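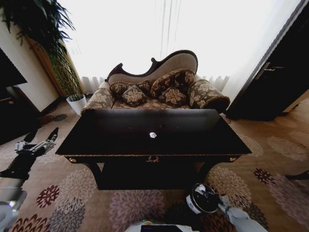 *Coffee table and chaise lounge.*

# How to Get a Boarding Slot for the Ustinitz Ride at Flondcombe Park

Last updated: Tuesday, July 11, 2023

The Ustinitz mine train doesn't have a regular standby line. You ride by getting a boarding slot in the park app, and the slots go fast. The steps below cover the whole process from home, starting the night before.

The park changed the system in March. If you're working from an older guide that tells you to pick up a paper ticket by the fountain, ignore it. The paper tickets are gone.

## What you need

- A park ticket for that day, already linked in the app
- The Flondcombe app, updated to the latest version
- A park account for the person doing the booking
- Everyone in your group connected to that account
- A phone with a decent charge

You don't need to be inside the park to join the morning drop. You do need to be inside for the afternoon one.

## How the drops work

There are two drops a day. The morning drop opens at 7:00 and gives out 1,000 slots. The afternoon drop opens at 1:00 and gives out 400. A slot covers one person, so a family of five uses up five of them.

After a successful booking you get a group number. It isn't a time. The app shows which groups are being called, and when yours comes up you have one hour to get to the entrance. The app also gives an estimated wait, and it moves around a lot. On a day when the ride goes down for a while, the estimate can double and then drop again an hour later.

You can hold one group number per day. If you get one in the morning you can't join the afternoon drop, even after you've ridden.

## The night before

1. **Link the tickets.** Open the app, tap the ticket icon, and scan or type in the number on each ticket. Do every ticket, including the kids'. Children under 3 don't need a ticket for the park but they still have to be added to the group if you want to use the rider swap.

2. **Connect your group.** Go to Family & Friends and send an invitation to each adult. They have to accept it on their own phone. An invitation that's still pending will not show up on the booking screen, and this is the most common reason a group ends up split.

3. **Check your group list.** Go to Ustinitz, then My Boarding Group, then Choose Riders. You should see every name with a check mark beside it. You can save this list ahead of time. Do that, because it takes out one whole screen in the morning.

4. **Log out and back in.** The app signs people out without much warning. A fresh login the night before has always lasted until morning for us.

5. **Plug in the phone.**

If you're staying at the Rimier, test the room Wi-Fi too. It's good in the main building and slow in the garden wing. In the garden wing we switch to cell data for the drop.

## The morning drop

Get up early enough to be properly awake. I set an alarm for 6:40.

1. Open the app at 6:50 and go to the Ustinitz page. Confirm your saved riders are still there.

2. Pull up a clock that shows seconds. Your phone's lock screen only shows minutes, which isn't close enough. Use a second device if you have one.

3. At 6:59 and 50 seconds, pull down on the screen to refresh. Keep doing it every second or two. The gray Join button turns green when the drop opens. It doesn't always do this by itself, so don't just sit and watch it.

4. Tap **Join**.

5. Tap **Confirm Riders**. If you saved the list, all the names are already checked.

6. Wait. You'll see a spinning wheel for several seconds. Don't close the app and don't hit the back arrow. I lost a good group number that way last year.

7. Take a screenshot of your group number. You don't need it to ride, but it's handy if the app logs you out later and you can't remember what you had.

Only one person needs to do the booking, but more than one can try. If two of you tap Join for the same riders, the first request through wins and the other phone gets a message saying the riders are already in a group. That's fine. It means you got in.

## If you miss the morning

You have three options.

**Try the afternoon drop.** You have to have scanned in at the gate by then. Move to a spot with a good signal before 1:00. The benches beside the carousel work well. The inside of the Urrutia Cantina doesn't, and it's full at that hour anyway. Follow the same steps as in the morning.

**Buy a single ride.** The park sells a small number of one-time passes for Ustinitz in the app. The price changes with the date. You pick an hour from the ones left, pay, and show the pass at the side entrance. These don't count against your one group number, so you can do both on the same day.

**Go with the late riders.** On nights with extended hours, Rimier guests can join an extra evening drop. You need a room reservation linked to the account, and a day guest traveling with you won't be able to join on your booking.

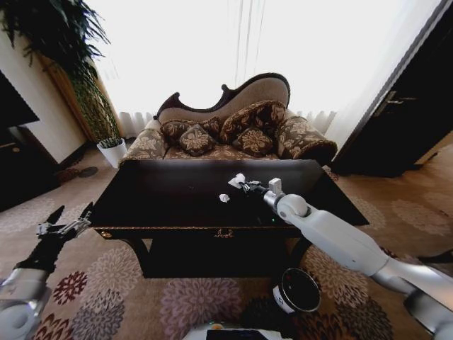

One reader wrote in that the evening drop was the easiest of the lot for her family, and that they were called in under an hour. She added that the app asked for the hotel confirmation number and would not take the room number, so have the email handy.

## When your group is called

Turn on notifications for the app, but check by hand as well. The alert has come late for me more than once.

Walk to the Ustinitz entrance at the back of the canyon area. From the front gate it's a long walk, longer with a stroller, and the parade route closes the shortest path in the late afternoon. Take the lake side if the ropes are up.

At the entrance each person scans their own ticket or phone. The whole group doesn't have to scan at the same moment, so one adult can go ahead while another finishes in the restroom. Everyone does have to scan inside the hour.

Once you're through, there's still a line. Plan on a wait inside. The first part is in the sun and the rest is indoors.

## Rider swap

If you have a child who is too short or doesn't want to go:

1. Make sure all the adults are in the boarding group.
2. Tell the attendant at the entrance that you want a swap, before anybody scans.
3. The first adult rides. The second waits outside with the child.
4. The second adult gets a return pass on their ticket and uses it later. It's good until closing.

The second adult can take one other person along, so an older kid can ride twice. Both need to have been in the group to start with.

## Common problems

**The Join button stays gray.** Refresh again. If it's still gray a few seconds past the hour, force the app closed and reopen it. You'll lose some time but you may still make the tail end of the drop.

**One rider is missing from the list.** Their ticket isn't linked or their invitation is pending. During the drop, don't try to fix it. Book the rest, then take the missing person's ticket to the guest services window near the gate. They can sometimes add one person to an existing group - it depends on who's at the window and how busy the day is.

**The ride closed during your hour.** Your group number stays valid. When the ride reopens you can go straight to the entrance, even if your hour has run out. If it doesn't reopen that day, the app swaps your slot for a pass to another ride. Check which rides it covers before you walk anywhere.

**You missed your hour.** Go anyway and ask. There's a short grace period, though it isn't written down and I wouldn't count on it for more than a few minutes.

**The app says you're not eligible.** This usually means the ticket is dated for a different day. Flexible tickets have to be assigned to a date first, under Ticket Details.

## Which day to pick

Midweek is easier than the weekend. School groups come on weekdays in spring, but they tend to miss the morning drop, so they affect the lines at other rides more than they affect your chances here. Rain helps a little. Ustinitz runs in light rain and shuts for lightning, and after a storm it can take a good while to start calling groups again.

If your trip is two days or longer, try on the first day. A miss then still leaves you another morning.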